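In Praise of the Cluttered Worktop

My brother-in-law, Hatem Ghoneim, keeps his kitchen counter so bare that I once set down a lemon and felt I ought to apologize for it. He is a lovely man and a far better cook than I am, and we have been having the same friendly argument for years, usually late in the evening with the dishes still in the sink — my sink, naturally. He says a surface is for working on and everything else belongs behind a door. I say a surface is where a household keeps the things it hasn't finished with yet.
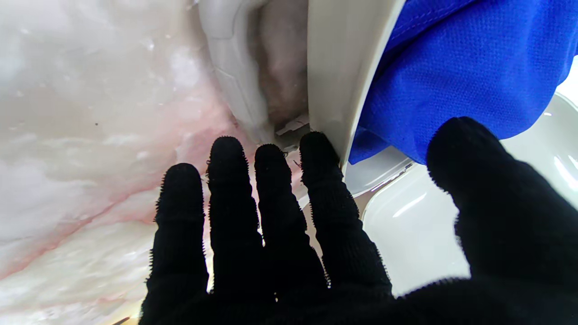
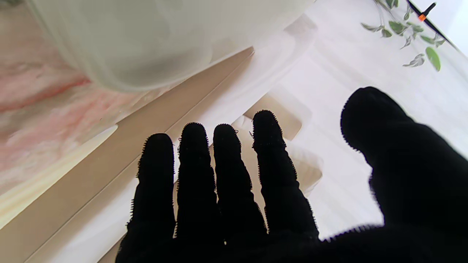 I have a soft spot for pale surfaces with things standing on them. White and cream are supposed to be the colors of tidiness, and I think that is why people get so anxious about them. Put a jar on a dark old table and it looks at home. Put the same jar on a white one and somebody will come along and ask where it goes. Well, it goes there! I put it there this morning and I will want it again at four o'clock.

When we moved into the apartment on Cimier, I did try it Hatem's way. I bought a set of bins, I wrote labels, and I gave everything a shelf. For 2 weeks the place looked wonderful and I couldn't find the scissors. The tape was in one bin and the string in another, and wrapping a birthday present meant opening three cupboards and then closing them again so as not to hit my head. By the end of May the scissors were back out beside the toaster, and I was a happier woman.

I'm not defending dirt, mind you. Crumbs should be wiped up and anything sticky should be dealt with before it gets a chance to set. My neighbor Othmane Kettani, who is 68 and has raised four children, moves everything on his counter to the left side every evening, wipes the right, and then moves it all back the other way. He has never put any of it in a drawer, and his kitchen is as clean as any I've eaten in.

So if you have been feeling guilty about the state of your counter, wipe around things for a week and see which ones you pick up. Those can stay. The rest you may put behind a door, if you must, and Hatem will be very pleased with you. I still have his lemon squeezer, by the way, and it lives next to the kettle.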